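Small Appliances Should Be Sold With Their Spare Parts List

By Deolinda Guerreiro
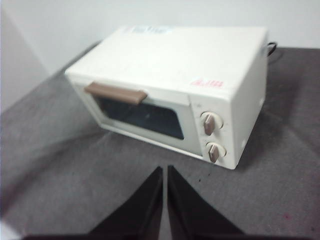

The argument over repair has been conducted almost entirely in terms of large equipment. Washing machines, tractors and phones get the hearings and the draft rules. Countertop appliances are left out on the ground that they are too cheap to be worth fixing. I think this has the economics backward, and I think the remedy is smaller and duller than most of the proposals now in circulation.

Consider how these products fail. A heating appliance of the simple kind contains a thermostat, a timer, one or more resistance elements, a thermal fuse, a door spring or hinge, and wiring to connect them. The housing will outlast all of it. In the repair shop where I kept the books and later the service records, we logged 309 countertop heating appliances over three years. Of those, 300 had a single failed component. The remaining nine had water damage or had been dropped. The most frequent fault was an open thermal fuse, followed by a worn timer and then by a broken hinge spring.

None of these parts is expensive. The fuse costs less than the coffee a technician drinks while fitting it. What costs money is finding out which fuse. The rating is printed on a body the size of a grain of rice, often inside a glass fiber sleeve, and after it has opened the printing is frequently gone. The technician then has to infer the rating from the position of the fuse, the wattage of the element and whatever experience is at hand. A wrong guess on the low side brings the customer back within the week. A wrong guess on the high side is a fire risk, and a responsible shop will decline the job before taking that chance.

So the appliance goes to the dump for want of a number. The manufacturer has the number. It is in the bill of materials that went to the factory, and it was in the safety file before a single unit shipped.

My proposal is that every countertop appliance be sold with a printed parts list, one sheet, folded into the manual. It should give each replaceable component, its electrical rating, its dimensions where those matter, and the generic equivalent if there is one. It should be printed on paper because web pages for discontinued products disappear, usually at the point when the products begin to fail. A second copy could be glued inside the rear panel, where old radio makers used to put the schematic.

I would not require manufacturers to stock the parts. This is where I part company with most repair advocates, including several I respect. Stocking obligations are expensive and hard to enforce, and they fall hardest on small importers, who will fold the company and open another under a new name. A disclosure obligation costs a sheet of paper. Once the ratings are public, the generic suppliers will do the rest, as they already do for vacuum belts and refrigerator bulbs.

The first objection is safety. Jaime Peixoto, an engineer who spent many years in compliance testing, put it to me directly: publish the ratings and you invite people to open mains appliances on the kitchen table. I take the point seriously, but they are opening them now. They watch a video made for a different model and fit whatever the video shows. Some bypass the fuse with a piece of wire. The published rating would at least tell them what belongs there.

The second objection is confidentiality. Drovano made this case in a trade newsletter last March, arguing that a component list would expose design choices to competitors. A competitor can buy the product and a screwdriver. The only parties for whom disassembly is a real barrier are the owner and the neighborhood shop.

The third objection is that people do not want repaired appliances, they want new ones. Some do. Our records show that of the customers who were quoted a firm price below half the cost of replacement, most accepted. Those who were told that we would have to open it up and see mostly did not. The difference between the two groups was the quote, and the quote depended on knowing the part.

There is a precedent of sorts. Vosau, a small maker of electric kettles, put a parts sheet in every box for 5 years. It was dropped when the company was absorbed by Rocha, and I have not found anyone who can tell me why. Kettles from those years still come across the bench. They take twenty minutes.

A standard format would help. The sheet should use the same column order regardless of maker, and should state fastener types – a surprising share of labor time goes to finding the right security bit. Fuse ratings should be given in degrees and amperes both. Hinge springs should be given by wire gauge, free length and number of active coils.

I would begin with appliances that contain a heating element and no circuit board. The list for such a product would fit on half a page.

Comments (3)

Fedir Marchuk
Agree on the paper copy. Glue it inside the base plate though, not the rear panel. Rear panels get hot on anything with an element and the sheet will be brown in a year.

Felicja Olszewski
What about crimps? Half the bad repairs I see have the correct fuse soldered in. The joint lets go when it heats up. The sheet needs a line on how the part is attached.

Valter Garcia
I buy for a small chain and we carry Flanirano. I asked them for ratings on two models and got them by return email. Not every maker is hiding the file, sometimes it only takes a letter. I would still rather have it in the box.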